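The trolley deserves more respect

By Akash Kandpal

For 7 years I have worked in small hotels, first in the laundry and later as floor supervisor at the Mesevel, a house where every corridor is a little too narrow. In this time I have read many articles about beds, breakfast and lobby flowers. I cannot remember one good article about the service trolley. I would like to write it, because I think we treat this piece of furniture badly.

My opinion is simple. The trolley is a room of the hotel, and it should be kept like one. A guest who passes it in the corridor sees the mugs before they arrive on his tray and the slippers before they lie next to his bed. If these things are mixed together, he will think about it when he drinks his tea.

The common habit is to use the top as a storage place for everything. In the morning it is loaded in good order. Then comes a call from reception, somebody needs a sewing kit, somebody has found a charger, and by noon the compartments mean nothing. Rails and dividers do not help when the staff have no agreement on what belongs between them. 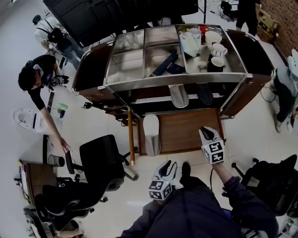
Mugs and small boxes on the divided top, slippers on the shelf and the pull-out tray.

I like this type of trolley very much, with the steel top, the dark wooden sides and the little glass panels at the front. It looks like furniture and not like a machine for the basement. But look at the left compartment, where a crumpled plastic bag takes a whole place for itself, and at the bit of brown fluff on the steel close to the black mug. Such a small thing is enough. A cloth should go over the steel each time a mug is lifted.

The slippers are a harder question. My colleague Sarita Nautiyal keeps them always on the lowest level, in pairs, and she does not allow them on the tray even for one minute. I was against this rule at first, as bending down forty times in a shift is not kind to the back. Today I am on her side. The tray is where the hands work and where a cup may be put down. A slipper is for feet, also when it is new.

I would also not mix mugs of different kinds in one compartment. White with a rim, white with a band, all black – each is nice alone, but the guest in a double room wants two that match, and the attendant loses time with turning them around.

Some managers answer that the solution is a bigger trolley. I do not believe it. We bought one for 2,000 two years ago, and in June it was as full as the old one, only heavier to push. A small trolley with a fixed plan, drawn on paper and taped inside the linen cupboard, has served us better.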